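Notebook entry, August 31, 2020
Textile storage and folding, soft goods section

Purpose of entry: to record the current procedure for laying out, folding and storing padded items before the Plandmont store is reorganized, and to note several points left open in the March entry.

The folding sheet in use at present was written for flat goods such as sheets, table linen and thin blankets. It assumes that an item can be folded to a fixed width and will remain at that width. Padded items do not behave in this manner. A quilted piece folded in thirds will open again by the time the next one has been laid out, and a stack of them leans. The March entry recommended a separate sheet for padded goods. The present entry is intended as the basis for that sheet.

Work on padded pieces is to be done on a bed or other wide, soft surface. The bench in the Boersma room is too narrow, and sleeves hang over its side and pull the body out of line. A printed cover may remain in place under the work, provided it has been smoothed first.

Layout, hooded jackets:
The jacket is laid open side down or front side up according to the closure. Where there is a long zipper, front side up is preferred, with the zipper following its own line. It should not be forced straight, as the padding on either side determines where it will lie. The hood is brought down last. Cords are drawn out to the side and left free until the final fold. Braided trim and beads at the pockets require attention at this stage. Beads should not come to rest against the zipper teeth, and a layer of fabric is to be kept between them in the finished fold.

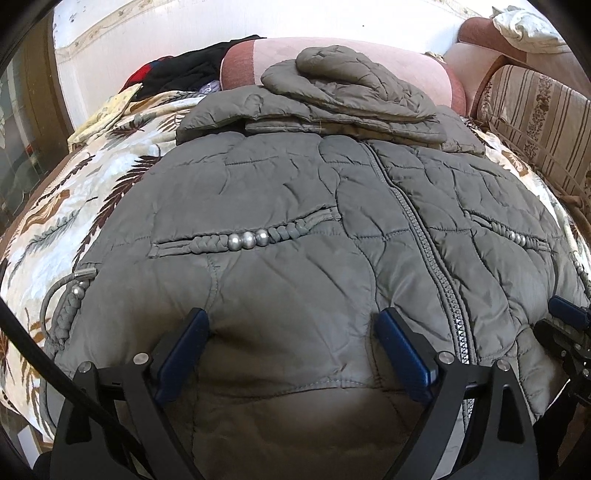
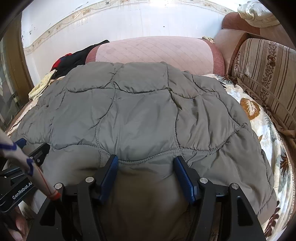
Creasing across the panels is acceptable. Creasing along a seam is to be avoided where possible, for the stitching then takes the whole load of the stack. The first fold should fall in the middle of a panel. Air is pressed out from the center toward the hem with the flat of the hand, slowly, and the second fold is made directly afterward. A pause of even a minute between the two folds allows the padding to recover, and the work must then be repeated.

Rolling was considered as an alternative. It gives a smaller bundle, but the bundle requires a tie, and ties left in place over a season have marked lighter fabrics. Rolling is therefore retained for transport only.

Storage:
Padded goods are to be placed in the Tendelari boxes, on edge, with the fold uppermost. They are not to be stacked flat. Up to 3,000 cubic inches of each box may be filled; beyond that the lid bows and the next box on the shelf does not sit level. The older Zemine bags are to be withdrawn from use for these items. The closures have become unreliable and the labels do not hold.

Jackets with trim are to be kept apart from plain ones. A sheet of tissue is placed over the beads and tucked under the braid, without pins.

Labeling:
The shelf list runs to 1,506 entries, of which 654 are still under the old category "bedding and outerwear." That category is to be divided. It has led to jackets being boxed with comforters of similar color and found only when the whole box was unpacked. The label should state the type of item first, then color, then size. Color alone is not sufficient, as grey has been entered in the list under four different names.

Points outstanding:
Tissue stock is low and the width supplied last time was unsuitable.
The position of the hood in the finished fold has not been settled. Folding it inside protects the cord but produces a thick center. Folding it behind gives an even bundle but leaves the cord end exposed. Both methods are to be continued for the present and marked on the label as H-in or H-back.
The upper shelf in the Plandmont store should be measured again before any further boxes are ordered.
A draft of the padded goods sheet is to be placed in the front pocket of this notebook. Corrections may be written directly on the draft in pencil.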